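Prillthorpe Prayers: read me first

Hello, and thank you for downloading this. I'm Primo Barbieri and I've been typing up the prayer book from our Sunday evening group for longer than I care to admit (my wife has views on it). It's a plain collection of short prayers that ordinary people wrote down and were happy to share.

What you get

2521 prayers, one per line, in a single text file called prayers.txt. A second file, themes.txt, gives each one a theme: thanks, grief, illness, work, family and so on. The biggest theme by a long way is thanks, which cheered me up no end! There are 469 prayers for someone who is ill, and those are the ones I'd ask you to handle gently.

How it was made

I typed everything by hand in Gurkden, then ran Jilter over it to catch doubled lines. Spelling is left as people wrote it. Surnames, street names and anything a neighbour might recognise came out, and where I couldn't take a detail out without spoiling the prayer, I left the whole prayer out. I dropped 40 that way.

Things to know

Nearly all of it is Christian, and mostly from people past retirement, so please don't treat it as how everybody prays. Themes are my own guesses. I checked 20 of them again months later and changed my mind on three, so there you are. The Kirkegaard readings we used at the start of each evening aren't in here, as they aren't mine to give away.

Use it for study, for worship, for your own quiet time. Please don't sell it. Corrections are very welcome, just send me the line number.
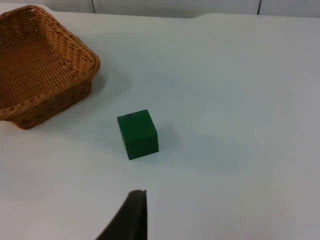 Kagiso Mabaso: Primo, line numbers will shift if you ever add more prayers. Could each one have its own number that stays put? Also, I'd file the one about the empty chair under grief, it's down as family at the moment.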